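Stop buying the dryer first

Typing this fast before the kettle's done, so excuse the mess. 19th May and I have already had two arguments with family over the same appliance, and I want it written down somewhere so I can just send people a link.

A tumble dryer should not be the first thing you buy when you move into a place. Not the second either. We treat it like a bed or a stove. You get keys, you get a washer, you get a dryer stacked on top, done. And then for years every wet thing in the house goes through hot metal whether it needs to or not. Socks. Gym shirts. A bathing suit, once, in my case. RIP.

I had one in the old apartment in Berivport. Big Latar, bought new, loud as a bus. Ran it six times a week at the worst point. When I moved to the place on the hill there was no vent and no room, and I figured I'd last a month before I paid somebody to knock a hole in the wall. That was January. No hole.

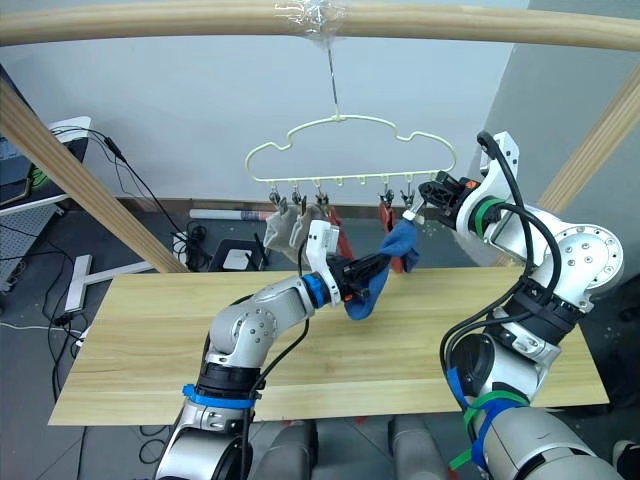

Small stuff was what I dreaded. Sheets are easy, you throw them over a door. Shirts are easy. But the small stuff is fiddly, it takes forever to hang, and I will admit the first couple weeks I hated every minute. Then I stopped noticing. It takes as long as a song and a half. I used to spend longer than that cleaning lint and hunting for the sock stuck inside a fitted sheet.

Money. People always want the money. My electric bill over the first winter without it came in 277 lower than the winter before, same heating, same me. Your bill is not my bill, I know. But I then added the dryer itself, which I'd paid more than 200 for used parts on over the years - belt, door switch, a heating thing I never learned the name of - and felt a bit sick.

And clothes last. Lint is your clothes! It is the clothes leaving! I emptied that screen for years and threw it in the trash and wondered why my T-shirts went see-through at the shoulders. Elastic is worse. Elastic and heat do not get along and everybody sort of knows this and we do it anyway, becuase the machine is there.

That's really my whole complaint. The machine is there. If you own it you use it on everything. If you don't own it you find out what you needed it for, and the list is short. Towels in a wet week. Bedding when a kid has been sick. Somebody with four kids, somebody with bad shoulders, somebody in a basement with no air - fine, buy the dryer, I am not coming for your dryer. I mean the rest of us, one or two people with a window that opens.
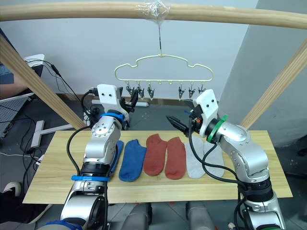

When I tried this speech on the neighborhood list, Milling Street replied that I'd obviously never lived through a wet spring in Grornness, where a pair of jeans on a rack takes three days and comes off smelling like a pond, and that anyone who grew up there would take the dryer over the refrigerator. Also that damp walls cost more to fix than any electric bill.

OK. Fair, and the damp part is serious. You can't just hang a full load in a closed bedroom and go to work. Door open, window cracked, a fan if you've got one. Spin it twice. The second spin does more than anything else I've tried and hardly anyone bothers. Jeans go up by the waist, pockets pulled out. If the place still smells like a pond after all that, then yes, you are one of the people who needs the machine, and you know it from having tried.

What bugs me is how hard the other way has been made. My lease banned anything on the balcony railing. Jurčo, the hardware store by the station, used to have a whole wall of lines and racks and pegs, and now it's one shelf under the mops. New buildings go up with a dryer closet and no hook anywhere, not one, not even over the tub. Somebody drew 100 apartments and didn't think a person in any of them might want to hang up a wet towel.

A hook. A bit of line. A rail near a window that the landlord doesn't send letters about. Put those in and let people buy the big hot box later if they still want it. Some will. My sister will, she's told me twice this week, and she's getting this link tonight wether she wants it or not.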